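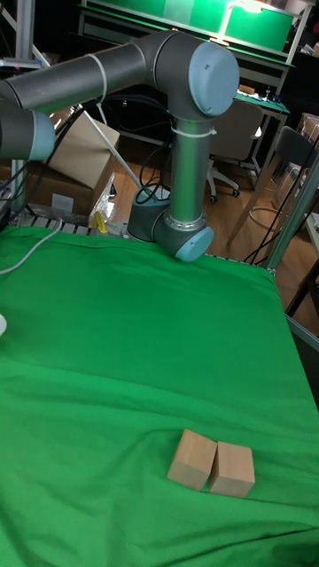

Skernham Makers Board > Benches, tables and surfaces
Thread: Green cloth on work table will not lie flat

n_montes
The table has a green cloth on it, used as a plain surface for stacking and moving wooden blocks. The cloth is only laid on. It hangs over the front and the right-hand side, and it picks up soft folds across the middle. A block set down on a fold sits at an angle, and if I push it square against its neighbour the fold moves with it. Stacks above a certain height then lean.

Cloth is cotton, plain weave, bought as a remnant from Govindasamy in July. Table top is 1,000 mm deep. I need to keep the green, as pale wood is hard to see against the bare top. I would like to be able to take the cloth off for washing. What do people use to hold it?
Natalia

slatbench
Iron it first. Then pull it tight over the edges and clip it underneath with bulldog clips. A cloth with a free hang on only two sides will always creep towards the heavier side.

n_montes
Ironed on Saturday. It was flat until I started using it. Clips are possible at the front and right. At the back there is a metal rail with slatted gaps right along the far edge, so I can't get a clip on there without it fouling.

slatbench
Then lace it through the gaps. Hem the back edge, put eyelets in, cord through the slats. Tension from the front.

Getsemaní Ibarra
I would not lace it. Tension in one direction only gives you long ridges running front to back, in place of the folds you have now. They are narrower and harder to see, and a block will rock on them just the same. I did this with a cutting table and took it all out again.

What worked for me was an underlay. 3 mm dense felt, cut to the exact size of the top, then the cloth over it. The cotton grips the felt and stays where it is smoothed. No clips needed.

slatbench
Felt is compressible. She is stacking blocks. You have swapped a fold for a soft base.

Getsemaní Ibarra
Dense felt under a wooden cube does not compress by any amount that matters. The blocks weigh next to nothing.

slatbench
It matters over the height of a stack. An error at the bottom is multiplied by every block above it. If one edge of a 56 mm cube sinks by half a millimetre, that is half a degree, and by the top of a tall stack you can see it.

Getsemaní Ibarra
It would only tilt if the load were off centre. A centred load sinks evenly. And your clipped cloth has a hem and a weave as well, it is not a surface plate.

oldtindell
You are both solving the wrong part. Cotton is the problem. It has no body, so it wrinkles when anything is dragged over it. Get a baize or a wool-mix felt in the same green and use it on its own, no underlay. It is heavy enough to lie down. The Tindell one sold for card tables is fine, and comes wide enough that you can trim to the top and lose the overhang.

The overhang is worth losing anyway. Every time a sleeve or a knee touches the hanging part, the whole cloth shifts.

n_montes
The overhang point is fair. I do catch the front edge when I stand close. I had left it long to cover the edge of the table.

Would baize survive a wash?

oldtindell
No. Brush it, or go over it with a lint roller. Wool-mix shrinks unevenly, and then you are back to ridges.

Getsemaní Ibarra
Which rules it out, given that she asked for something washable.

oldtindell
She asked to take it off for washing. If it does not need washing, that falls away. What is getting on it?

n_montes
Sawdust, mostly, and some smudges from hands. The blocks are unfinished and shed a little at the corners. The smudges are what I wanted to wash out.

planer_jo
Separate point: ease the corners of the blocks. A few strokes of fine paper on each edge. A sharp arris catches the weave and drags the cloth when you slide a block, and that is half of your folds. Don't touch the faces or they will stop being flat. Wipe afterwards and the shedding should drop as well.

Also check the blocks are square before blaming the cloth. Stand them on a sheet of glass and try a square against them.

n_montes
Checked on a mirror tile. Square on all of them as far as I can measure, so the lean comes from the cloth.

slatbench
Has anyone used the Listance repositionable spray for this? Fabric to board, peels off.

planer_jo
Yes, on a display board. Holds flat, peels clean for the first few weeks. After almost 5 months it left a tacky film on the board that needed white spirit. I would put it on a thin sheet of hardboard and lay that on the table, so that any residue is on the hardboard.

Getsemaní Ibarra
Hardboard is a better idea than anything above, including mine. Wrap the cotton round it and staple on the underside. Flat, stiff, nothing hanging over the front, lifts off in one piece. Staples out when it needs a wash.

slatbench
Agreed on that. Pull from the middle of each side outwards and do the corners last.

oldtindell
I would still use baize on it.

n_montes
I have an offcut of hardboard that is slightly short of the full depth, so it will stop before the rail. Will sand the block edges first, then staple the cotton. I'll report on the stacks once it has been in use.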